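Wearable Device Band and Clasp Inspection - Return Counter
Sandale Service Desk, Clidley
Form 1431, revised Jul 11, 2021

Complete one form for each watch received. Mark each line Pass, Fail or N/A. Comments are required for every Fail.

1. Serial number on case matches intake ticket 1638
Pass.

2. Band removed and both lugs inspected
Pass. Light lint in the lower lug, cleared with a dry brush.

3. Clasp closes fully and releases without force
Fail. Clasp opens under a light pull. Band is to be replaced under the Vomutow parts agreement.

4. Band links free of sharp or raised edges
Pass. One link is scratched on the outer face - cosmetic only.

5. Rear sensor cover free of cracks
Pass.

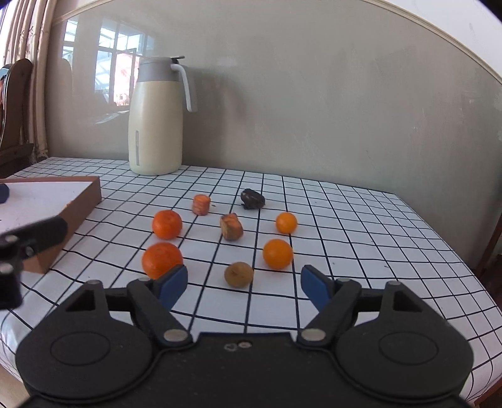
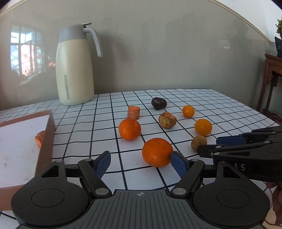
6. Case shows no swelling or lifted display
Pass. Any watch that fails this line must not be charged. Place it in the metal cabinet and notify the shift lead.

7. Charging puck and cable supplied by customer
Fail. Cable jacket is split near the plug. Customer advised in writing to stop using it.

8. Battery health recorded
67 percent. Below the Van der Merwe service limit - replacement offered, reply pending.

9. Skin irritation reported by wearer
N/A. No report on the ticket.

10. Watch unpaired from customer account before bench work
Pass on attempt 2. The first request timed out.

Result: Hold for parts. Lines 3 and 7 remain open. The watch may not be released until line 3 has been inspected again with the new band fitted. Forms from before November are kept at the Clidley office.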